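Home | Diary | Allotment | Older entries | Contact

Last updated: February

Slept badly and woke up cross, which is as good a state as any for going to a talk about decluttering. The library had it down for half past ten in the side room, free, with tea. I went for the tea. I also went since I have been reading the book everyone at work has been passing round, the one that says you should get rid of something every day until your home holds only what you use, and I wanted to hear somebody defend it out loud.

The speaker was from Kodano, a firm that comes to your house and helps you throw things out. They charge for this. I wrote down her main claim on the back of my bus ticket so I couldn't misremember it later: the average home has 3,000 things in it that the owner would not miss. I asked where the number came from. She said it was from their own clients. So people who have already decided they own too much, and paid a firm to tell them so, have been found to own too much. I had a second biscuit.

Some of it was sensible enough. Don't keep instruction booklets for machines that have gone to the tip. Put like with like. My grandmother did all that without a slideshow. But then we got on to the "calm mind" part, and I started looking at the clock. Apparently a clear kitchen worktop lets you sleep better. Mine was clear last night, as it happens, and see above.

The man next to me asked about books and was told to keep the ones that he would buy again today. I'd buy hardly anything again today. I wouldn't buy the house. It seems a poor test for whether a thing should stay.

Walked home by the canal to think about it, got rained on at Gotwood, and decided in a bad temper that I would give the method a fair go so that I could say I had. Two hours, one cupboard, no cheating. I picked the one under the stairs.
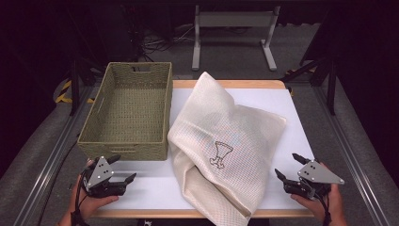 The rule is three heaps: keep, give, bin. By one o'clock I had a fourth heap, which was larger than the others put together and had no name. It had the spare hose fittings in it, and the bulbs that may or may not fit the landing light, and 14 keys. I tried every one of those keys in every lock we have. Two fit the back door. One opens the meter cupboard, which I have been opening with a butter knife for years. The other eleven open nothing here, and according to the book they should go straight in the bin. I've put them back in the tin. You can't tell me that the week after they go I won't come across a locked thing.

Found as well: the tent pegs but no tent, a bag of curtain hooks, the good torch, a McKinnon flask with a stopper that has never sealed, and a roll of wallpaper from the room before the room before. The flask went. I felt nothing, calm or otherwise. The torch was worth the bother by itself, but I'd have found that by looking for it.

What I can't get past is how much buying comes into it. At the end of the talk there was a leaflet, and half the leaflet was for storage. Drawer dividers, labels, clear boxes with lids, a set of 8 jars from Lidusero at a price I had to read again. So you empty the house of things and then fill it with things to put the remaining things in. I did ask about this, politely I thought. The answer was that good storage is an investment. I've noticed that word gets used for anything that costs money and doesn't go up in value.

To be fair to it, the cupboard door shuts now, and it hasn't done that since before Christmas. One bag for the charity shop, half a bag of rubbish. I'll see how it looks in a month before I say it worked. Last time I tidied under there it lasted until I needed the stepladder.

Soup for tea, the end of the leeks. Book goes back to work tomorrow. I've been asked what I thought of it by three people already, and they all asked in the voice you use when there's a right answer.

Must ring about the gutter. Still dripping on to the bins at ten past nine tonight, and I can hear it from in here with the radio on.

Comments (2) | Shares: 8

Older entry | Newer entry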